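Home Baking > Bread and Rolls > Twisted rolls splitting between the lobes

drotport_dan
Posts: 388

I've been making small twisted rolls from the Serrano enriched dough recipe and I keep getting pale stretch marks where the strands cross. The tops colour nicely and the glaze takes, but the bits in between open up in the oven and stay cream coloured. Is this underproofing or am I twisting too tight? Strong white flour, one egg in the dough, egg wash before baking. 45 minutes second prove.

millbrook
Posts: 2,000

Underproofed. If the dough still has a lot of push left in it, the strands swell in the oven and drag the unglazed sides up into view. Give it another half hour and do the poke test.

Tuvmont Tea Room
Posts: 287

I'd disagree with that. We sell these every Saturday and they all have a pale seam. The egg wash only goes on the top, so whatever was tucked in the fold has nothing on it when it opens. Customers have never said a word. I'd leave the prove as it is. If you go longer with a rich dough you lose the shape and end up with a bun.

millbrook

A bit of a seam, fine. He said splitting though. Dan, is the crumb torn or just pale?

drotport_dan

Just pale I think. No ragged edges. Last night's batch went the same way, one of them here.
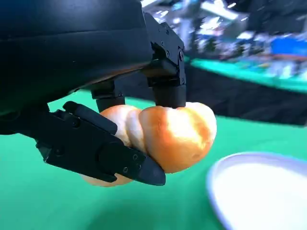

Twisted roll, egg washed. Pale strip between the two bigger lobes.

millbrook

OK, that's less than I was imagining. I'd still prove it longer but I wouldn't call it a split.

oatcake
Posts: 516

Nothing wrong with that. Good colour on the right hand side. If the strip bothers you, wash twice: once straight after shaping, then again just before they go in. The first coat gets down into the folds while they're still loose.

Tuvmont Tea Room

Twice is fine but go easy, it pools in the creases and glues the strands together. Then they really do tear.

oatcake

Never had that. Let the egg down with a spoonful of milk and use a soft brush.

drotport_dan

Thanks all. I'll do half the next lot with two coats and half with the longer prove. Does anyone use the Dadstead flour for these? It's all the shop had this week.

millbrook

Yes, takes a touch more milk than I'm used to. Hold a bit back and add it as you knead.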